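工单 1145:右手夹爪录制中途掉线,标记块时有时无(Annan 学生项目组) 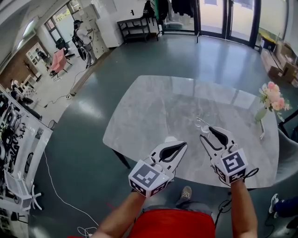 图片来源:Deepika Pillai / Curkadell 学生机器人社

提交日期:2024年12月28日
状态:处理中

各位学长学姐好,先谢谢你们假期里还肯看工单!我们组在做一月份要交的课程项目,题目是用手持夹爪示范桌面整理,桌上就是玻璃杯、花瓶这类东西。左手那只一直很乖,右手那只录到15秒上下就没有数据了,界面上夹爪开合的曲线变成一条直线,重新插线又能好一阵子(然后又来一遍,唉)。

已经试过的:
换过 USB 口,没有变化。
把 Gutetcombe 录制程序退回上一个版本,没有变化。
左右两只的线对调,结果左手开始掉线,右手好了。写到这里我自己也觉得答案快出来了,不过还是想请你们看一眼。

另外还有一个小毛病:手腕一往里转,右边标记块就识别不到,日志里一口气刷了200行“marker lost”。桌面是灰白大理石纹,旁边玻璃门进来的光又很亮,不知道是不是曝光的问题。

回复(Bremau 实验室支持):
Deepika 你好,写得很清楚,辛苦啦!对调线那一步做得很好,基本可以认定是线的毛病。线从夹爪垂到地上,手一抬,接头就跟着受力,时间长了里面容易断。柜子第2层有新线,先拿一根换上,再用魔术贴把线固定在前臂上,手肘那里留一点余量。标记块那边,请把曝光改成手动,调低一档再录一段,日志一起传上来。

补充(Deepika):
线换好了,连着录了几段都没掉,开心!曝光还没来得及调,明天录完再把日志贴过来,工单麻烦先别关。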